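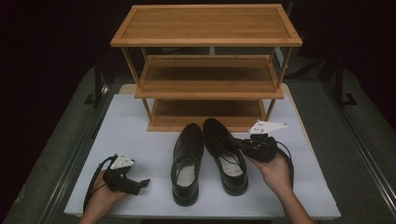
Shoe rack task: two hands, laces, and I'm losing my mind a little

Posted by dbrophy_grips

Hi all, longtime reader, second post. I'm collecting demos with a pair of hand-held grippers for a shoe tidying task. Pair of black dress shoes on the table, pick them up, deal with the laces, put them on the rack. The putting away part is fine! I could do that all day. The laces are killing me.

My problem is consistency. Sometimes I go in with both hands on one shoe, sometimes I steady the other shoe by the heel with the left and work with the right, and sometimes I grab whatever loop is sticking up and hope. Every demo is legal, the task gets done, but when I play them back it looks like three different people had a go. The policy I trained on the first batch does a sort of polite hover above the tongue and then closes on air.

So, questions for people who've done this:

How strict are you about doing it the same way every time? And do you let yourself recover from a fumble, or do you toss the demo and start over?

Diarmuid

----

Reply from kekana_x

Hover and close on air, oh I know that one. Mine did it with shirt buttons for most of August.

I'd say be strict about the order and loose about everything else. Pick which shoe goes first and which hand does the holding, write it on a sticky note, and don't change it until you have a policy that works even badly. Then move the shoes all over the place — turn them, spread them out, lay one on its side — but keep the order the same. When I mixed orders the thing averaged my two habits together and ended up reaching for the space between them.

On fumbles, I keep them if I recover within a second or two. If I had to stop and think, it goes.

Xolani

----

Reply from niamh_mg

Going to disagree with Xolani on the sticky note. If you only ever do one order you get a policy that falls apart the moment somebody hands it the shoes the other way around. I'd rather have both orders and label them, so you can train on one or the other or both and see what happens. Labeling costs you almost nothing if you do it right when you finish the demo. If you leave it for later you'll never do it (ask me how I know).

Agree on fumbles though, keep the quick ones.

Diarmuid, how fast are you moving? I ask because everybody who's new to hand-held grippers moves at human speed, and then the arm has to do it too.

----

Reply from dbrophy_grips

Probably too fast. I timed a few last night and my quickest was 11 seconds for one shoe, start to finish, laces and all. I was quite proud of it until I tried to replay it on the arm and the wrist couldn't keep up on the turn.

Labels I can do. How are you doing yours, Niamh, a spreadsheet?

----

Reply from niamh_mg

Text file, one line per demo, nothing fancy. Left first or right first, fumble or no fumble, and a column for "felt weird." The felt weird column is the most useful one by a mile.

And yes, 11 seconds is way too quick. Slow down on the way in especially. I count "one, two" in my head before I close the fingers. It feels silly but it gives the model a nice clear stretch where the fingers are around the thing and still open.

----

Reply from zultent_kath

Can I ask a dumb question, why does the robot need to touch the laces at all? If the job is shoes on rack, tuck them in by hand beforehand and get your 1000 clean pick and place demos. Do the laces as a separate task once that works. You're making one hard policy out of an easy one and a nasty one.

Kathleen

----

Reply from dbrophy_grips

Not dumb! I argued with myself over it. The trouble is that when the laces flop over the side they end up under the sole, or caught on the front of the shelf, and the shoe sits crooked. So they have to be dealt with at some point, and I'd like it to happen in one go.

What I'm trying now is coming straight at the throat of the shoe with one finger on each side of the tongue, fingertips up close to the leather, and pinching the lace and the tongue together.

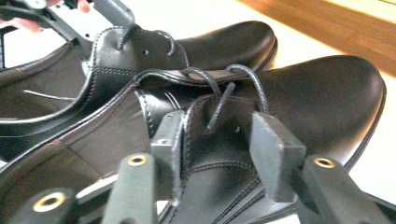 With a pinch like that I don't care so much which bit of lace I catch. If I go for a single loop I miss maybe half the time, and then I'm chasing it. The other hand stays on the heel of the second shoe so it doesn't get shoved while I'm working. That part I've been doing the same way since yesterday and the playback already looks calmer.

The one thing I don't love is how close the wrist view gets. There's a lot of finger and a lot of black leather, and black leather all looks the same.

----

Reply from kekana_x

The close view is fine as long as there's something in it that changes when you move. You've got stitching and eyelets, use those. What would worry me more is the shine. If your lamp is in the same spot for every demo, the model may well learn the highlight on the toe instead of the toe. Move the lamp between batches.

And I'll give Niamh the labels. I still think one order first. We can fight about it when he has numbers.

----

Reply from niamh_mg

We can and we will.

Good call on the lamp. Also try a second pair of shoes early, even an ugly pair. I waited until the end and regretted it.

----

Reply from maeve_l

Jumping in from the remote control side. I did a similar task with leader arms and I was slower but so much more consistent, mostly because the arm physically won't let you do the fancy wrist turn. If you can't replay a demo you never recorded it in the first place, you know? With hand-helds it's easy to do something lovely that no arm can copy.

The downside was laces. I could not feel them at all. I gave up after 23 tries and went back to boots with zippers. So I'm a bit jealous of the pinch.

Maeve

----

Reply from zultent_kath

Maeve, the zippers are exactly my point. Pick the easier shoe!

Still say split the task. But if you're keeping it in one, at least pause between laces and lift so you can cut the recordings there later if you need to.

----

Reply from dbrophy_grips

Okay, the pause I'm stealing. That way I can train it both ways from the same recordings and Kathleen can say I told you so with evidence.

Plan for this evening: left shoe first for one batch, right shoe first for the next, labels as I go, lamp moved in between, count to two before every pinch. I've got 7 batteries' worth of patience and a big pot of tea. Will post the success rate for each batch when the training run finishes.

----

Reply from kekana_x

Post the bad ones too please. I want to see if the hover goes away.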